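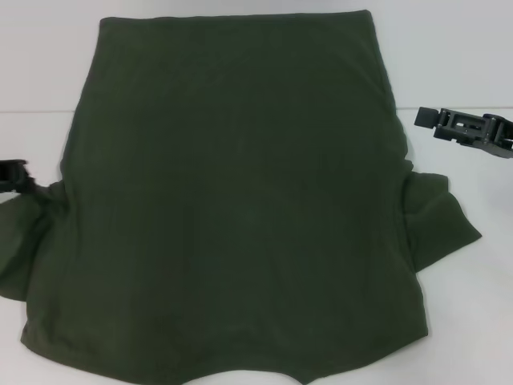 Slide 1. Olive-green T-shirt laid out on a white tabletop.

Speaker notes: Colour loss in dyed cotton under domestic washing
Luncombe textile care meeting, afternoon session

Title slide stays up while people sit down. Start at 2 p.m. whether or not the back rows are full. Give name, thank Ludmila Pešek for chairing, move on.

Slide 2. Scope
The talk covers colour loss in cotton knits dyed with reactive dyes. It leaves out printed goods, indigo and anything with elastane above trace level. Say this early. At Flumden half the questions were on denim.

Two mechanisms to keep separate. The first is loss of dye from the fibre, either unfixed dye rinsing out or bonds breaking in alkaline wash liquor. The second is change in the surface: fibre ends work loose, scatter light, and the cloth looks paler although most of the dye is still there. Customers call both of them fading.

Slide 3. Why dark and muted shades
Olives, browns and greys are normally mixed from three dyes, commonly a yellow, a red and a blue. The three do not leave at the same rate. If the blue goes first the olive drifts towards brown; if the yellow goes first it drifts towards grey. A navy with the same total loss may pass by eye, since the hue holds. Pause here, the point is needed again on slide 6.

Slide 4. Trial layout
720 specimens, all single jersey, cut from the Mabuza lot. Half washed with a powder containing oxygen bleach, half with a liquid without bleach. Same load weight, same water hardness, line dried indoors out of direct sun. Specimens were conditioned before each reading and read folded to four layers so that the backing did not show through.

Ludmila Ďurica did the instrument work. Credit her by name.

Slide 5. Results, instrument
Chart on the left is powder, on the right liquid. Read the axes aloud, the labels are small on the projector. Most of the loss in the powder group falls in the early washes and then levels off. The liquid group starts slower and keeps a steadier slope.

43 specimens were excluded for uneven dyeing at the start. The list is in the handout. Don't go through it unless asked.

Slide 6. Results, visual
11 assessors, grey scale, standard light cabinet. Agreement with the instrument was good for lightness and poor for hue in the olives. Refer back to slide 3. Two assessors marked the surface haze as colour change; after an enzyme treatment to remove the loose fibre, the same pieces were graded higher. No dye had been added, so the difference is surface only.

Slide 7. Practical points
Wash inside out. The outer face then rubs less against the drum and the rest of the load.
Lower temperature helps, but less than expected once bleach is in the powder.
Full drum, within the maker's limit. Very small loads showed more surface wear.
Softener had no measurable effect on dye loss in this trial. It was not tested for anything else.

Slide 8. Limits
One fabric weight, one dyehouse. The Sollano lot arrived in February, too late to include, and is being washed now. No tumble drying. No light exposure, so nothing here can be applied to garments dried outdoors.

Slide 9. Questions
Likely ones: vinegar in the rinse (not tested, no reason to expect an effect on reactive dyes), salt in the first wash (same answer), cold wash only (see slide 7). If time is short, skip the spare chart on water hardness and point to the handout by the door.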